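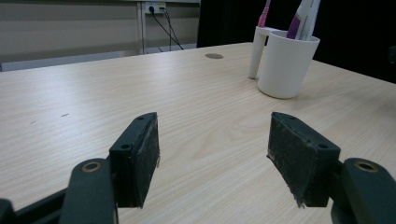 Clolatska Domestic Tasks Working Group
Minutes of the October meeting
Held in the second-floor meeting room, 2:00 p.m.

Present: Wendy Bramwell (chair), representatives of Jomurley (hardware), Dinow (software and data), Baxter Residential (end user), Clolatska program office (minutes)

Apologies: Jomurley purchasing

1. Minutes of the previous meeting

Accepted with one correction. Item 4 should read "pad thickness," not "pad stiffness." The program office will reissue the file.

2. Matters arising

2.1 Calibration sheet. Dinow has moved the sheet to the shared drive. The old copy is read-only and will be deleted at the end of the quarter.

2.2 Access to the Baxter model apartment. Baxter confirmed that the apartment remains available to the group in the mornings. The kitchen is excluded until the countertop is replaced. Keys are to be signed for at the front desk.

2.3 Naming of tasks. The group agreed last time to stop using "tidy" as a task name. Dinow reported that the old name is still in the scheduler. Carried over.

3. Bathroom and desk-top items: toothbrush task

3.1 Dinow presented results for the task "remove toothbrush from cup, return toothbrush to cup." The run was 90 attempts on a desk surface with the cup standing upright. An attempt counts as a success if the brush ends up in the cup, handle down, and the cup is still standing.

3.2 Removal is considered solved for the present cup and brush. Return is not. Dinow reported that most failures in the return phase fall under one heading: the lower end of the handle meets the rim, the brush rotates between the pads, and the policy continues downward as if the brush were still vertical. The cup then slides or tips.

3.3 Jomurley asked whether the rotation was a grip force problem. Dinow said raising the force reduced rotation but increased the number of cups knocked over, as the brush no longer gave way on contact with the rim. There was no setting that fixed both. Jomurley asked for the force logs.

3.4 Wendy Bramwell asked how the results change when a second item is in the cup. Dinow said that a tube beside the brush makes the return harder in two ways. It narrows the opening, and it hides part of the rim from the wrist view. Results with a second item are worse and were not collected in enough volume to report as a figure. The chair asked that the next report keep the one-item and two-item results in separate tables.

3.5 Baxter noted that in an occupied apartment the cup holds whatever the resident puts in it, and that a cup containing a single brush should be treated as the easy case. Baxter also asked that the cup be placed against a wall for at least part of the next run. In its own units the cup is almost always in a corner or against a backsplash. Agreed.

3.6 Discussion of cup weight. Jomurley proposed a weighted base so that the return phase could be studied without tipping. Baxter objected that residents will not change their cups. It was agreed that a weighted cup may be used for diagnosis only and that results from it are not to be included in the headline rate.

Action: Dinow to supply force logs to Jomurley.
Action: Dinow to add wall placement to the task definition.

4. Gripper fingers and pads

4.1 Jomurley reported on pad life. The current working limit is 1000 grasps per pair. The limit was set on the bench with smooth cylinders, and Jomurley does not expect it to hold for brush bristles, zippers, or molded edges.

4.2 The first sign of wear is usually lifting at the lower corner of a pad. Jomurley's view is that a lifted corner has little effect on large objects and a measurable effect on thin handles, where contact is confined to a small area near the tip. Dinow has not separated its results by pad condition and could not confirm this.

4.3 The group discussed whether pads should be replaced on a count or on inspection. Jomurley prefers a count because it can be logged automatically. Dinow prefers inspection, on the grounds that the count says nothing about what was grasped. The chair ruled that both will apply until there is data to choose between them. Pads are to be replaced at the working limit or on the first visible lifting, whichever comes first.

4.4 Adhesive. The present adhesive leaves a residue that takes longer to clean off than the pad takes to fit. Jomurley is testing a second adhesive and will report.

4.5 Screws on the finger blocks are to be checked for tightness at each pad change. Jomurley will add a line to the log form.

Action: Jomurley to revise the pad log form.
Action: Dinow to record pad condition at the start of each session.

5. Shop-floor tasks

5.1 Jomurley gave a short update on bin-to-tray transfer at its own site. The cell runs unattended for 8 hours with parts of a single type. Mixed parts still require a person at the end of the line to correct orientation. Jomurley does not regard the mixed case as ready and has not offered it to customers.

5.2 Baxter asked why transfer on the shop floor works for a full shift when a toothbrush does not. Jomurley replied that the tray is fixed, the parts are rigid and identical, and the lighting does not change. A missed part goes back in the bin at no cost. None of these conditions holds in a bathroom, and a brush dropped on a bathroom floor cannot be put back in the cup.

5.3 The chair asked that the last point be reflected in the scoring. At present a dropped brush and a failed insertion are both recorded as a plain failure. After discussion it was agreed to record 2 classes of failure: recoverable (brush still held, or lying on the work surface) and non-recoverable (brush on the floor, or cup tipped with its contents out).

Action: Dinow to update the scoring and rescore the existing run from video.

6. Readiness statement

6.1 The program office has been asked for a one-paragraph statement on which household chores can be carried out by machine without supervision. A draft was circulated before the meeting.

6.2 Baxter considered the draft too optimistic. The phrase "handles everyday personal items" was struck out. Dinow considered the replacement wording, "limited to removal of items from open containers," too narrow, given work on cloth folding that the draft leaves out. Jomurley had no comment on cloth.

6.3 Text agreed: "Removal of a single rigid item from an open container is reliable under test conditions. Return of the item is not yet reliable. No task has been tested without an operator in the room."

6.4 Baxter asked that its name be left off the statement until the kitchen tests are complete. Noted.

7. Budget

7.1 Pad and adhesive spending is within the allowance. The request for a second wrist camera was deferred. Dinow is to show first that rim visibility cannot be improved by changing the approach angle.

8. Any other business

8.1 Dinow asked that desks used for runs be left at their set height between sessions. A change in height invalidates the calibration and costs most of a morning.

8.2 Wendy Bramwell will be unavailable for the next meeting. Jomurley will chair.

9. Next meeting

Same room and time. Reports to reach the program office two working days beforehand.

Meeting closed at 3:40 p.m.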